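March, early evening

I have been in Surodthorpe for 3 weeks now, and today I finally went to the library to ask for a reader's card. I had prepared my sentences on the bus, which was foolish, as the lady at the desk only wanted my address and a signature. She wrote my name without one mistake. I was so surprised that I forgot to ask how many books I may take.

I took two. One is a thin history of the town, printed by a local society, with many photographs of bridges. The other is a novel that Margit Jakab recommended to me before I left home. She read it in translation and cried on the train, she told me. I have read eleven pages and so far a man has bought a horse.

The history is better than I expected. In the year when the railway came, the town had 2,053 inhabitants, and the author gives their trades in a long table: so many bakers, so many saddlers, one maker of clocks. I spent a long time with this table. There were 89 people who worked with wool and I did not know half of the words for what they did. I wrote them in my notebook: carder, fuller, slubber. I like "slubber" very much. I will probably never have the occasion to say it.

At lunch I telephoned Fanni. She has a cold and was in a bad mood, but she became more cheerful when I read her the list. She says our grandmother's village had a fuller too, and that the house by the stream, the one with the broken steps, belonged to his family. I did not know this. I always thought it was a mill. She will ask Bence Balogh, who has the old papers from his father, but he is slow to answer letters and even slower on the telephone.

After that I walked home the long way, along the canal. There was a strong wind and the water went in the wrong direction, or it seemed so. I bought bread, onions and a piece of cheese which was over my budget. Unnur Þrastardóttir from upstairs had left a note under my door about the heating. It will be off tomorrow morning until ten. Her handwriting is beautiful and I needed two attempts to read it.

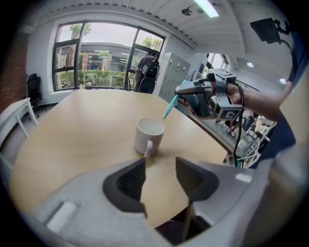
Will I finish the novel before I must bring it back? I have it for three weeks, so at eleven pages a day it is not possible, and I must read in the evenings also.

I tried again after supper. The man now has a wife as well, and she does not like the horse. The sentences are long and I lose the verb, but I looked up only six words in the last chapter, and one of them was a kind of carriage – I think this is allowed.

Tomorrow I want to write to Veronika Pap about the wool trades. She taught us history for four years and never once mentioned a slubber. I must also buy a stamp, and put the second blanket on the bed before I sleep.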